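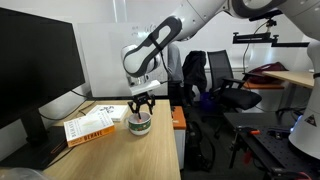
The last ferry to Noiphan left at 9 and she missed it by the length of a pier. Ran the whole way too. Bag banging on her hip, one shoe half off.

The man in the ticket booth was already pulling the blind down.

"Next one?"

"Morning."

"There's no other boat?"

"There's Isen." He shrugged. "Goes the wrong way."

So she sat. Wet bench, wind off the water, gulls fighting over a bun. In her coat the letter, folded so many times it had gone soft like cloth. Come before the house is sold. No signature. She knew the handwriting anyway. Her sister's sevens, crossed like little swords.

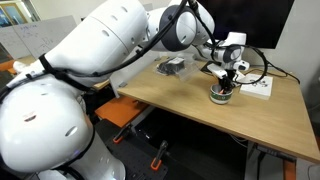 Eleven years. They had stopped talking over a piano, of all things. Who got it, who paid to move it. 227 dollars for the movers and neither of them would write the check. The piano stayed where it was and went out of tune in the dark.

She got up, sat down agian. Bought a coffee from the machine and let it go cold.

Then a light out past the breakwater. Small boat, coming in crooked. Nistonar painted on the bow, the N mostly gone. A woman in yellow oilskins threw a rope and yelled at her to catch it. She caught it. Burned both palms.

"You the one for Noiphan?"

"How did you..."

"Your sister called. Said you'd miss the ferry. Said you always do." 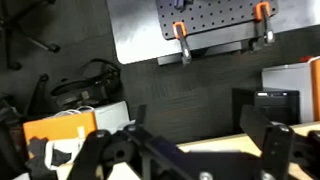

The crossing took about 3 hours. Rain, then no rain. She was sick once over the side, and the woman in yellow handed her a heel of bread and said chew. Lights on the far shore, a few, then a whole string of them. The church. The cannery. The hill road with its one bad lamp, still blinking, nobody had fixed it.

She had a speech ready. Lost it somewhere around the second buoy.

Up on the hill a window was open, and somebody was playing, badly, one hand only. Half the notes were wrong. She started to run and teh bag banged on her hip all the way up.
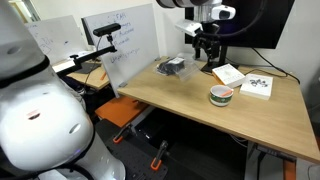

A white arm on the left, a dark one over the desk.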